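4.2 Handover Between Facing Arms

The Didness policy was trained on demonstrations collected at the Gornudby workcell. Each demonstration is a single bimanual handover of a small toy item, recorded by teleoperation and cut into fixed-length action chunks. We use 1,000 demonstrations for training and hold out 100 for tuning. The baseline, Erraji, sees the same data but predicts the two arms separately, with no shared action head.

The handover splits into an approach phase and a transfer phase. During approach, each arm moves to a meeting region over the table, and the loss is applied to the position of both wrists. During transfer, the loss is applied to the distance between the fingertips and to the opening width of each gripper. We switch between the two terms with a learned gate. A fixed distance threshold was also tried, but it fired too early when the receiving arm came in at a steep angle.

Clutter is kept on the table on purpose. Folded cloths, toy produce and a potted plant stay within view of the cameras. The plant is a useful test for the depth branch: its leaves are thin, overlap one another, and show up against different backgrounds depending on the viewpoint. No markers are attached to any object, and the policy is given no object models.

Observations come from two kinds of fixed viewpoint. The high view covers the table surface and both arm bases, and gives the clearest reading of the gap between the grippers. The low view looks across the tabletop and takes in much of the room, including ceiling lights and monitors. Training on the low view alone led to slower convergence in our runs, which we attribute to the larger share of background pixels. Both views are resized to the same resolution and passed through a shared encoder.

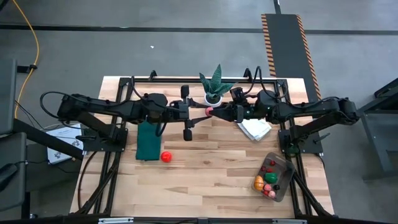
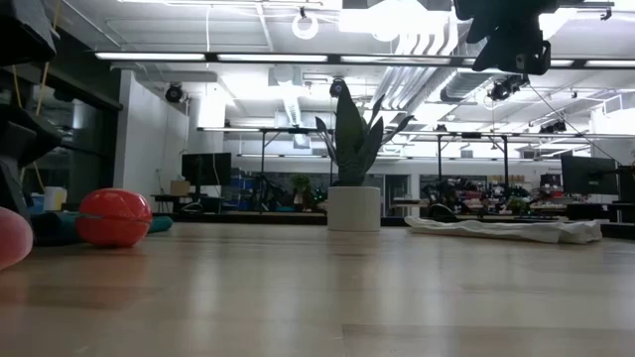
Figure 2. The workcell from the high view (first) and the low view (second). The small round pink object in the high view is held by the right gripper, close to the open left gripper.

Camera poses are estimated once per session with the Workasgate calibration tool and are not refined during training. We found that small errors in the low view pose had little effect on the approach phase but did raise the fingertip error during transfer. For this reason the gate also receives the calibration residual as an input. Removing that input made the gate switch late in the low view runs and left the high view runs unchanged. The ablation in the next section repeats this comparison with the wrist loss turned off.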